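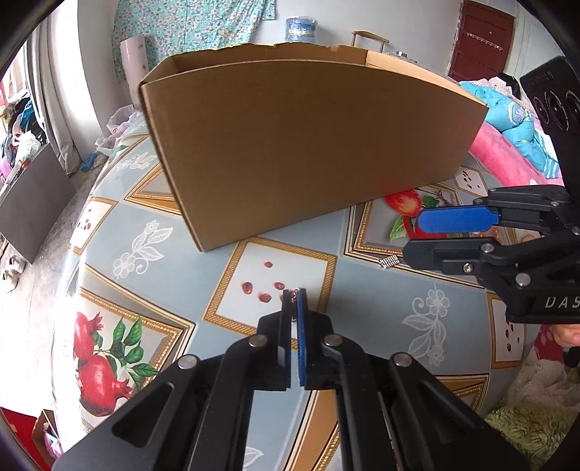

Chapter 4
Jaws, Pads and Small Parts

By now you should have a frame that stands up on its own and a motor that turns when you tell it to. If you haven't, go back to Chapter 3 and have a cup of tea first, that's what I did (twice). This chapter is where we get to pick things up, and I've been looking forward to it since page one!

When I built my first gripper in the shared workshop at Drurngate, I was terribly proud of the jaws. I'd filed them by hand over a whole Saturday and they closed with a lovely click. Then Ohemaa Gbeho gave me a steel washer and asked me to lift it off the bench. I tried 30 times and managed it twice. The jaws were smooth and hard, the washer was smooth and hard, and the two of them simply slid past each other like people avoiding a conversation.

So we'll start with pads. A soft, textured pad gives a little where it meets the part, and that bit of give spreads the squeeze over a larger patch. You can use a lot less force and still hold on. I'll take you through cutting, gluing and testing your own, and you'll need the 94 mm strip you put aside in Chapter 2.

After that come the pivots. Senyo Issahaku, who checked all my sums, reckons most shaky grippers are really just loose bolts, and having rebuilt mine at the kitchen table I agree with him – more or less. We'll measure the play at the tip before and after tightening, and you'll write both numbers in your build log.

Last of all we come to small metal things: washers, nuts, magnets. Magnets are a pest, as they'd much sooner stick to each other than go where you put them, so leave them until the washers are going well.

You will need
Your finished frame from Chapter 3
Pad strip, 94 mm
Contact glue
A shallow box for dropping parts into
Your build log

4.1 Cutting the pads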